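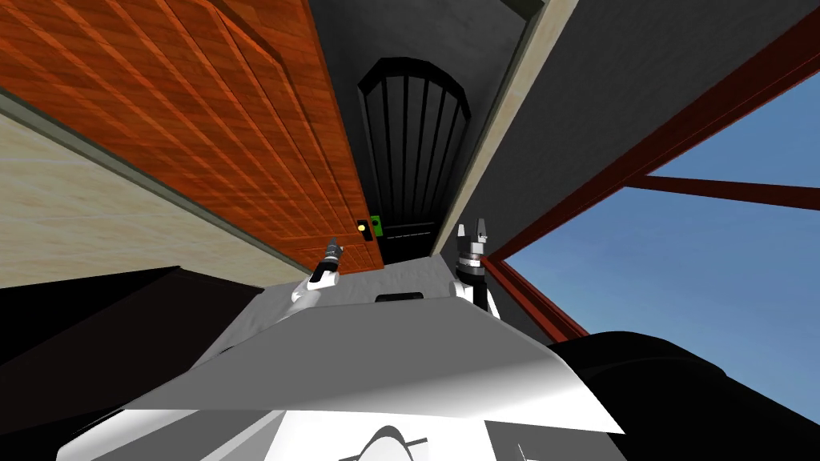 Wer hält mir jetzt die Tür auf?

Seit 3 Jahren sitze ich in der Leitwarte unseres Betriebs am Symonenko-Hof, und wenn mich jemand fragt, was sich in dieser Zeit am meisten verändert hat, dann rede ich erst einmal über Türen. Das klingt kleinlich, ich weiß. Man erwartet von jemandem, der täglich mit Servicerobotern arbeitet, wohl größere Worte, über die Zukunft der Arbeit etwa oder darüber, wie viele von uns in ein paar Jahren noch gebraucht werden. Zu beidem habe ich eine Meinung, und ich komme auch noch darauf. Aber mein Alltag besteht nun einmal zu einem erstaunlichen Teil aus Klinken, Knäufen und Schließblechen.

Auf dem Bildschirm laufen bei uns die Übungen, bevor die Maschine draußen irgendetwas anfassen darf. Eine orangefarbene Holztür in einer Simulation, ein kleiner gelber Knauf daran, dahinter ein dunkler Gang mit einem vergitterten Tor: Solche Räume hat sich niemand zum Wohnen ausgedacht, und trotzdem verbringe ich manche Schicht länger darin als in unserer Kantine. Man schaut von oben an den beiden Greifern entlang in die Türöffnung hinein, und weil die Ansicht mitunter stark gekippt ist, legt man nach einer Weile unwillkürlich selbst den Kopf schräg. Mélanie Bergeron, meine Kollegin am Nachbarpult, hat mich deswegen schon gefragt, ob ich mich verlegen habe.

Unser Haus verwaltet Lager- und Archivräume für andere Firmen, verteilt auf drei Gebäude, und das älteste davon, das Haus Catlow, hat 121 Türen. Ich kann diese Zahl nennen, weil im letzten September jede einzelne davon aufgenommen werden musste, mit Anschlagseite, Knaufhöhe und Zustand des Schlosses. Früher hatte das niemand aufgeschrieben, denn die Leute vom Nachtdienst wussten es ja. Sie wussten, dass man die Tür zum Papierlager ein wenig anheben muss, und sie wussten auch, dass die hintere Kellertür bei feuchtem Wetter klemmt und mit der Hüfte aufgeht. Versuchen Sie einmal, »mit der Hüfte« in ein Formularfeld einzutragen!

Karine Turcotte hat im Haus Catlow neunzehn Winter lang die Nachtrunde gemacht. Inzwischen fährt dort das System, das wir Onard nennen, die meisten Wege, und Karine sitzt an vier Abenden in der Woche bei uns in der Leitwarte. Sie hat also ihre Stelle behalten, und in der Mitarbeiterzeitung stand darüber ein sehr freundlicher Artikel. Er war auch nicht falsch. Ihre Knie danken es ihr, sagt sie, und das Gehalt ist ein klein wenig gestiegen. Trotzdem ärgere ich mich bis heute über die Überschrift, in der von einem »Aufstieg« die Rede war, als hätte sie vorher irgendwo unten gestanden.

Was sie nämlich vorher hatte, war ein Revier. Sie ging los, wann sie es für richtig hielt, sie nahm den Weg, der ihr an dem Abend vernünftig erschien, und wenn es irgendwo merkwürdig roch, blieb sie stehen, bis sie wusste, warum. Heute bekommt sie Meldungen. Manche davon sind wichtig und viele sind es nicht, und zwischen beiden muss sie in kurzer Zeit unterscheiden, während auf dem zweiten Bildschirm schon die nächste wartet. Im vergangenen Geschäftsjahr waren es 3.264 Meldungen allein aus dem Haus Catlow. Ich habe die Zahl aus dem Jahresbericht, dort steht sie unter »Transparenz«. Bei uns am Pult heißt so etwas Arbeit.

Nun möchte ich nicht missverstanden werden, denn ich mag diese Technik wirklich gern. Ich freue mich noch immer, wenn eine Übung gelingt, die am Vortag ein Dutzend Mal gescheitert ist, und ich habe beim ersten sauberen Türöffnen im echten Flur so laut gejubelt, dass jemand aus der Buchhaltung nachsehen kam. Außerdem wünsche ich keinem Menschen, nachts um drei allein mit der Taschenlampe durch einen Keller zu laufen, wenn es sich vermeiden lässt. Wer die alten Nachtdienste verklärt, hat sie vermutlich nie gemacht. Ich selbst bin als junge Frau ein halbes Jahr mitgelaufen und war danach für jeden Bürostuhl dankbar.

Was mich stört, ist die Reihenfolge. Zuerst wurde das System bestellt, bei der Firma Stingate, nach einer Vorführung, zu der die Geschäftsleitung und der Einkauf eingeladen waren. Dann wurden die Räume angepasst, Schwellen abgeschliffen und ein paar Schlösser getauscht. Ganz zum Schluss – da lief der Probebetrieb schon – kam jemand auf den Gedanken, die Nachtleute zu fragen, wie sie eigentlich gearbeitet hatten. Karine hat sich damals mit einer Thermoskanne zu uns gesetzt und erzählt, zwei Nachmittage lang. Mélanie hat mitgeschrieben, und am Ende hatten wir 101 Anmerkungen, von der schweren Brandschutztür bis zu dem Mieter, der seine Kartons grundsätzlich vor dem Notausgang abstellt. Ein guter Teil der Fehler aus den ersten Wochen fand sich darin wieder. Man hätte sie vorher haben können, für den Preis von etwas Kaffee und zwei ordentlich bezahlten Nachmittagen.

Bezahlt wurden sie übrigens erst auf Nachfrage. Auch das gehört für mich zum Thema, selbst wenn es nach Erbsenzählerei klingt. Wenn das Wissen einer Frau in eine Maschine eingeht und dort Nacht für Nacht seinen Dienst tut, dann hat sie dafür mehr verdient als eine Stundenabrechnung mit drei Rückfragen. Ich stelle mir eine Zulage vor, und zwar eine dauerhafte, dazu ein Wort bei den Abläufen. Wer die Meldungen abarbeitet, sollte mitentscheiden dürfen, welche Meldungen es überhaupt gibt. Am 9. April besprechen wir mit der Geschäftsleitung die Erweiterung auf das zweite Gebäude, und ich habe darum gebeten, dass Karine mit am Tisch sitzt, diesmal von Anfang an. Eine Antwort steht noch aus.

Dann ist da noch die Sache mit dem Grüßen. In Catlow arbeiten abends ein paar Leute länger, Restauratoren vor allem, und früher kam zweimal jemand vorbei, klopfte an und fragte, ob alles in Ordnung sei. Einer von ihnen erzählte mir neulich, er gehe jetzt meistens früher nach Hause. Gestört habe ihn der Roboter nie, der sei ja höflich und leise. Es sei ihm bloß zu still geworden. Ich habe lange überlegt, in welche Rubrik unseres Berichts ich das schreiben könnte, und es schließlich unter »Sonstiges« vermerkt.

Karine macht seither einmal in der Woche wieder eine Runde zu Fuß, offiziell zur Kontrolle der Schließbleche. Sie braucht dafür fast zwei Stunden, und ich habe ihr die Zeit in den Dienstplan eingetragen.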